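Subject: Re: [walkers-list] Kondora loop, night bus and luggage

On Thursday a list member wrote:

> We have four nights and want to walk the Kondora loop, then take the
> night bus back to the coast. Two questions. Can large bags be left
> at the bus station for the whole walk? And is the second hut open in
> April, or do we need to carry a tent? The Fonov timetable I have is
> from last season and lists no stop at the upper village.

Replying in order, with a few points you did not ask.

Bags. The station office accepts luggage for a maximum of 12 hours. It closes at night and will not hold anything over. Voß, the outdoor shop across the square, stores bags by the day for walkers and issues a numbered tag. Keep the tag with your passport. They will release a bag without it, but only after a form and a wait, and the form is not in English.

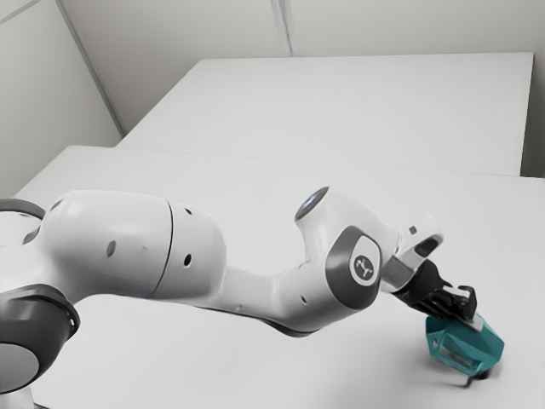 The shop shuts for lunch and does not reopen until mid-afternoon. If you come down off the loop on the morning shuttle you have a short window before that. If you come down on the evening one, you will miss the shop entirely and need a night in town.

Second hut. The main building is locked in April. The winter room at the back is open, with bunks and blankets but no stove. Water is from the trough below the path, and the pipe was still disconnected when I passed through. Fill up at the stream crossing before the last climb. I carried a tent and did not pitch it.

The route itself is marked in red and white as far as the pass, which is at 1030 meters. After the pass the marks change to plain yellow and are older. The printed Trendness map shows the path on the east side of the stream for this section. It now runs on the west side. The old line ends at a washed-out bank and you would have to backtrack.

Night bus. Fonov still runs it. Times as posted at the station:

1. Upper village, 7:40 p.m. This is a request stop at the chapel, not shown in the timetable. Stand on the downhill side and signal. The driver sells tickets for cash only, and 78 was the single fare to the coast.

2. Main station, 8:55 p.m. Buy at the window before it closes at 8. Seats are numbered from here, and anyone who boarded at the chapel may be asked to move. 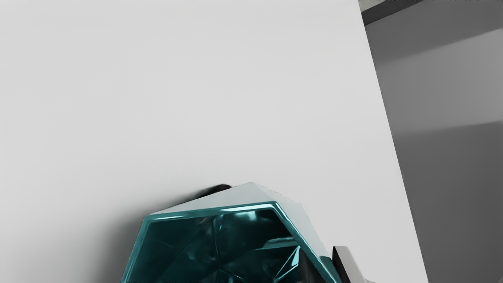 3. Junction halt, 11:20 p.m. There is a toilet stop. The bus leaves when the driver is ready, so do not go far. Bags in the hold are not tagged, and I would get out and watch the hold while it is open.

4. Coast terminal, 5:10 a.m. The waiting room opens at 6. The bakery on the harbor side opens earlier and has tables.

Four nights is enough for the loop if you do not lose a day to weather. I would put the spare night at the first hut, which has a stove, and treat the second as a place to sleep only. The stage between them took me just over 90 minutes longer than the signpost says, with snow in the gullies on the north side. Poles were useful there. I did not need spikes.

I have the corrected line past the pass as a GPX track and can send it off-list.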